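Racket Skills, evening course
Session 4 handout: grip, grip size and regripping
Notes by Natália Frade. Ho-yin Chung takes the court half.

Read before you come. We won't have time to go through it all on the night.

1. Why start with the grip

Everything else hangs off it. Footwork, timing, where the face points at contact. Most beginners hold too tight, all the time, from the moment they pick the racket up. Forearm gets tired, the wrist locks, shots go flat. Loose between shots, squeeze at contact, loose again. Ho-yin will go on about this. Let him.

2. The basic holds (badminton)

Forehand. Shake hands with the racket. V between thumb and first finger sits along the narrow edge of the handle. Fingers a little spread, first finger slightly higher than the rest. Not a fist.

Backhand. Same place but roll the handle a touch, thumb flat on the wide side. Push with the thumb. Gap between palm and handle - should be able to see daylight.

Panhandle. Face square to the net, as if you were about to toss a pancake. Fine for net kills. Bad habit everywhere else. If your overhead clears all go straight and short, check for this first.

Bevel. Halfway between the forehand and backhand holds. Used for shots taken beside or slightly behind the body. We'll only touch on it, comes back in the December block.

3. Size

Too thick = slow finger changes. Too thin = you squeeze to stop it turning, and we're back to sore forearms. Try both before you buy anything. Quick test: hold it in the forehand grip, fingertips should come close to the base of the thumb without digging in.

Kids' hands: go thin, build up later. Easy to add a layer, a pain to take the factory grip off.

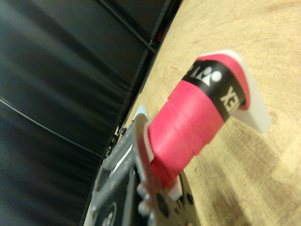 4. Overgrip or replacement grip

Overgrip is thin, goes on top of what is there. Replacement grip is thicker, goes straight on the handle once the old one is off. Towel grip is a third option, good for sweaty hands, wears out fast and sheds everywhere. Ask Ho-yin, he swears by it, I can't stand the stuff.

Price: don't overspend. The Flomico ones in the club shop are fine for learning. Chu are tackier, some of you will like that. Change it when it goes shiny or smooth, or when you notice you are gripping harder then you used to.

5. Putting one on

Start at the butt end, tapered end of the tape first. Peel the backing as you go, not all at once. One full turn round the butt, then angle up the handle. Keep the tension even. Small overlap for a smooth feel, bigger overlap if you want ridges to hook your fingers on. Right-handers usually wind so the edges don't lift when the hand twists; left-handers go the other way. Stop where your hand stops, trim on a slant, finish with the band that comes in the packet. Press it down all the way round.

Common faults:
gaps showing lower down (pulled too steep)
lump at the butt (too many turns before you set off)
tape coming away at the top (cut straight accross, finishing band too loose)

If it goes wrong, unwind and start again. Overgrips will stand this once or twice, after that the stretch has gone.
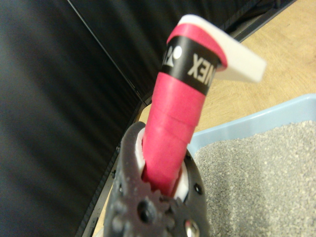

Fig. 2. Pink-red grip tape, overlapping seams, black band near the top.

6. Court work, second hour

Warm up, then pairs. Grip changes with no shuttle first, forehand to backhand, partner calls. Eyes up, not on your hand. Then the same off a gentle feed. Target for each pair is 61 clean changes, we'll do it in short bursts. Lose count, carry on from the last number you're sure of.

Net shots to finish if there's time. There is usually not.

7. For next week

Bring your own racket if you have one, regripped or not. Spare ones are in the Ornness bag by the door. Read pages on serving in the course booklet. Anyone who missed session 3 see me at the start, not the end, I have a bus.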